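Veltine Schema Compare
Database comparison and migration add-in
Offered by Pratarow

Overview | Features | Requirements | Licensing | Support

Veltine Schema Compare is an add-in for development teams that maintain a relational database alongside application code. It reads two database schemas, reports the differences between them, and writes a migration script that brings the target into line with the source.

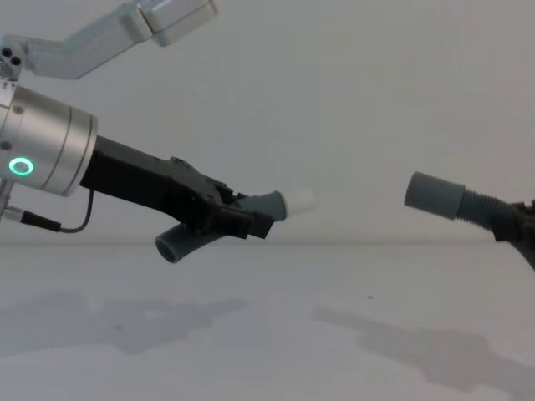
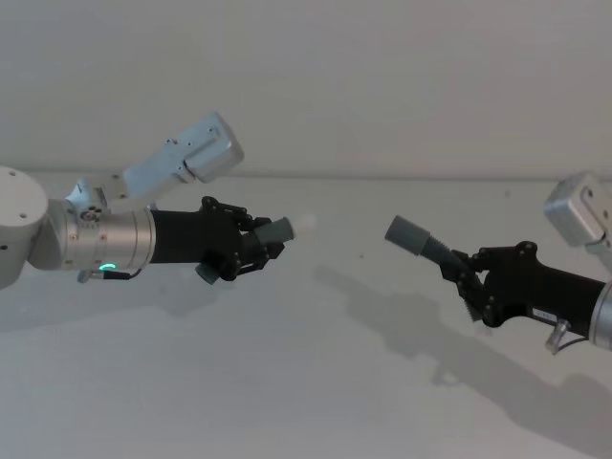

The add-in runs inside the development environment and is also supplied as a command-line tool for use on build servers. Both forms use the same comparison engine and the same project file, so a comparison set up on a developer's workstation can be run without changes as part of a scheduled build.

Features

Schema comparison
Tables, views, indexes, constraints, triggers, stored procedures and user-defined functions are compared by name and by definition. White space, comments and the order of columns may be ignored. These options are stored in the project file and apply to every user of the project.

Sources and targets
A source or target may be a live database, a folder of scripts held in version control, or a snapshot file. Snapshot files contain structure only. No table data is read or stored when a snapshot is taken.

Migration scripts
Scripts are written in dependency order and are placed in a single transaction where the database server allows it. Statements that would remove a column or shorten a data type are marked with a warning and are left commented out until a user approves them. Approval is recorded in the script header.

Rename detection
Where a table or column appears to have been renamed, Veltine proposes a rename in place of a drop and create. The proposal must be accepted or declined before the script can be saved. Decisions are kept in the project file and are not asked for again.

Bite rule checker
Bite is the rule checker included with every license. It examines a migration script before release and reports statements that do not meet the rules set by the customer. The standard rule set contains 123 rules, covering naming, key definitions, permissions and the use of outdated data types. Rules may be switched off one at a time or by group, and customers may add rules of their own in a plain text file. Bite returns a nonzero exit code when a rule at the error level is broken, and this will stop most build systems.

Reports
Results may be saved as HTML, as plain text or as comma-separated values. The HTML report lists each changed object with both definitions side by side.

System requirements

Operating system: 64-bit Windows for the add-in; 64-bit Windows or Linux for the command-line tool
Memory: 16 GB recommended for the add-in
Disk space: 300 MB for program files
Permissions: read access to the system catalog on the source and target; rights to change the schema are needed only when a script is run
Network: no internet connection is required after activation

The 32-bit edition of the add-in has been withdrawn. Customers who still use a 32-bit development environment may continue to run the last release made for it, but that release no longer receives corrections.

Licensing

Licenses are issued per named user. A license may be moved to another user when a member of staff leaves or changes duties. Build server use is covered by a separate server license, which permits up to 32 build agents at a single site. Organizations that need more agents should ask the Wesville office for a written quotation.

Each license includes one year of maintenance. During this period the customer is entitled to all new releases and to technical support. When maintenance ends, the installed release continues to work, and later releases cannot be activated until maintenance is renewed.

An evaluation copy is available on request. It includes all features except the saving of migration scripts – they may be viewed and checked with Bite, but not exported.

Upgrading from an earlier release

Project files from the previous major release are converted when they are first opened. A copy of the original is kept in the same folder with the extension .bak. Converted files cannot be read by older releases, and teams are advised to upgrade all workstations and build servers together.

Custom Bite rules do not need conversion. Two rule names have changed, however, and any file that refers to them by the old name will produce a notice in the output window. Both names are listed in the release notes.

Support

Technical support is provided by electronic mail and through the customer portal. Requests should include the release number, the type and version of the database server, and the project file where this can be shared. The support desk in Wesville is closed on Wednesday afternoons for staff training – requests received during that time are placed in the queue and answered on the next working day.

Downloads
Veltine add-in installer
Veltine command-line tool (Windows)
Veltine command-line tool (Linux)
Bite rule reference
Release notes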